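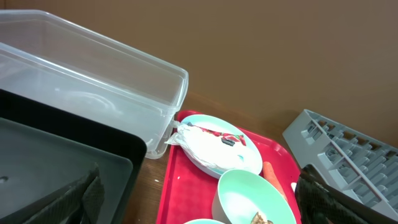 Štěpánka Trnka wrote to ask whether you have to know how to code before you can show a robot how to clear a tray. You don't! If you can tidy up after lunch, you already know the task. The rest is practice with the controls.

Do I move the arms by hand or by remote?

Either one. At Isah we start most people on the remote handles, and a few switch to guiding the arms by hand. Try both at the Jorkville open lab in October.

What does the robot learn from?

Your motions, plus the camera views. The wrist cameras are my favorite part, because you get to see a wrapper or a bowl right up close.
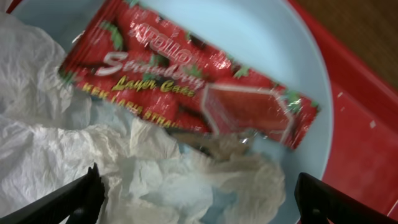

Wrist view: strawberry layer cake wrapper and tissue at the blue bowl.

How many runs does it take?

We plan on about 100 for a task like this one. A session is 30 minutes, then you rest your hands.

Should I use both arms?

Please do, once you feel ready. It's a bit like patting your head and rubbing your belly at first (so much fun when it clicks). Go slow and keep the cables in mind.

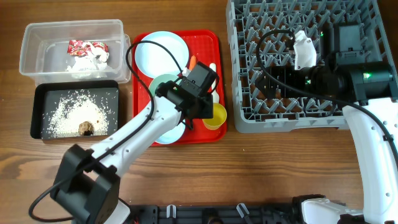
Two arms at work, one over the red tray and one at the dish rack.

What if I drop something?

Keep going and pick it up if you can reach it. We like those runs too. If you can't, press stop, mark the run and start a new one.

Page updated 03/01/2019 by Danjuma Onuoha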